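From: Radek Koubek
To: sorting-work list
Subject: Re: What happens to the hand sorters after January

Clémence Masson wrote:

> At Prestedlow we were told that the new line will take the
> small goods first, and that people will be "moved to other
> tasks". Has anyone on this list already gone through it?
> What did the other tasks look like after the first months?

Dear Clémence, dear all,

I can answer for Havlíček, where we do returns and mixed lots of small accessories. We are 12 people on the early shift. Before the change, ten of us did only sorting by hand, and the other two did labels and complaints. Now four sort by hand. The rest of us prepare the trays, correct the wrong picks, and show the work slowly with the hand grippers, so that the arms from Sadell can learn it from us.

The last task is the one I want to write about, because it was not in any plan we received. It was called "support" in the first paper, and support was paid one grade lower. In my opinion it is the opposite. A person who never sorted hair clips does not know which side to take first, and the recording from such a person is not useful. Vojtěch Charvát asked for the old grade in writing, and after two months we got it back.

The small goods are harder than the management expected. An elastic tie changes its shape when you close the fingers on it, and a flat clip lies so close to the table that the pads slide over it. With my own fingers I do not think about this. With the gripper I must think every time, and at the end of the shift my wrist is more tired than before — please ask for breaks early, not after the first complaint.

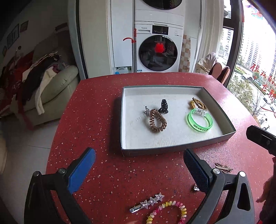 Sachiko Amano wrote to me, when I sent her this text to read, that I am too kind to the project. Her view is that we are paid once for a skill which the company will then use for years, and that the grade is a small thing beside it. She would like a written promise that no hand sorter is let go while the recordings are in use. I think she is right to ask, and I do not know if we will get it.

Some practical points for Prestedlow. Our target was 84 recordings per shift in the beginning, and it was too many; people hurried and a large part was thrown out. Ask who sets the number. Ask also if your name stays with the recording. With us it was kept until Rostislav Lukáč raised it at the meeting, and now there is only a shift code.

If somebody from Hustader reads this, I would be glad to know how you solved the night shift. We still have no answer for it.

With regards,
Radek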